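Desktop Objects, Set 29
Photographs and notes: Xinyi Zheng

Small items from the Brarnness desk collection, recorded on a light wood-grain surface. Each item keeps its catalog number between sets, and placement is left as found at the start of the session. Select a thumbnail for the full-size file. Items 418 and 1,108 are listed under Blocks.
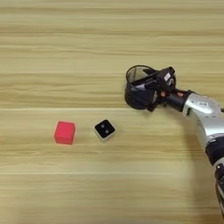
Red cube, matte, with the smaller black-topped block set at an angle.

The next entry adds a container. Mesh pen holders are filed under Storage, and markers under Writing -- a marker standing in a holder is indexed under both.

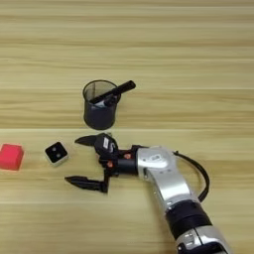
Search by either heading returns the same page. Dimensions are given in the item records and are measured at the widest point, caps included. Set 30 covers paper trays and clips and will be posted in September.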